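Guides > Fatico Search > Setting up > Regions and redirects

Start | Guides | Regions | Billing | Contact

6 min read

4. Sending visitors to the right country site

Once your main site is indexed, you can have Fatico Search pass each visitor to the version meant for their country. This is my favourite part of the whole set-up, and it's quicker than it sounds! If you've got two country sites and a list of the places you serve, you can have it running before your tea goes cold.

You'll need an owner or editor login, and every country site must already show a green tick under Sites. If one is still amber, go back to section 3 and finish the ownership check first.

4.1 Add your regions

1. Open Settings, then Regions, and choose Add region.
2. Type a short name for the region. Visitors never see it, so call it whatever helps you (ours are named after biscuits).
3. Pick the countries it covers. You can choose up to 68 in one region.
4. Paste the full web address of the site these visitors should reach, including the https part.
5. Choose Save. The region appears in the list with a grey dot, meaning it's saved but switched off.
6. Repeat for each further region, and leave them all switched off for now.

Note: A country can belong to one region only. If you add it to a second, Fatico moves it and shows a yellow bar with an Undo button. The bar goes away when you leave the page, so have a look at it before you click on.

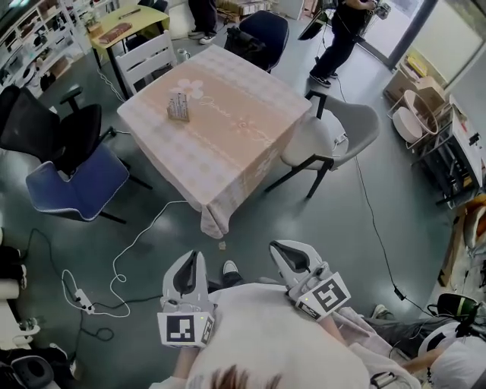 The fallback site is where Fatico sends anyone whose country it can't work out, such as people on office networks or private connections. Choose it with care, and give it a homepage that makes sense to a complete stranger. I do my planning on paper first and really do recommend it: one card for each region, the fallback card in a different colour, all stood upright in a little clear box like the one on the checked tablecloth, so you can flick through them as you fill in the form. When the order of the cards matches the order on screen, you're ready to go on.

4.2 Set the fallback and the order

1. Under Regions, choose Fallback site and pick an address from the list.
2. Drag your regions into order. Fatico reads from the top and stops at the first match.
3. Tick Let visitors switch back. This puts a small link at the foot of every page, and people love it!
4. Choose Save order.

Caution: Don't set the fallback to an address that itself redirects. The visitor's browser will bounce between the two and give up with error 204-R. If you see that code in your log, turn off Regions, correct the fallback and turn Regions on again.

4.3 Test before you go live

1. Choose Preview as and pick a country from your first region.
2. Search for any word that appears on your site.
3. Check that the results, the prices and the language all belong to that region.
4. Do the same for each of the others, then once more with Country unknown.
5. Go back to Regions and switch on each dot. Green means live.

Results can take a while to settle on a large site. When Siham Bataineh moved the Trerthorpe catalogue over, with 1327 pages in two languages, the preview kept showing old prices until she pressed Refresh index. Now she presses it every time, and so do I.

Note: Preview as changes what you see and nothing else. Your visitors carry on as normal while you test, so play with it as much as you like.

4.4 Local rules

Some countries have their own rules on what a search page may show, where visitor records are kept, or both. Fatico doesn't check these for you. Under each region there's a Rules tab where you can hide chosen pages, and a Storage tab where you choose between the Rerkau and Grīnberga data centres.

Caution: Changing the storage site deletes the saved search history for that region. Use Export history first if you want to keep it.

Next: 5. Search suggestions and spelling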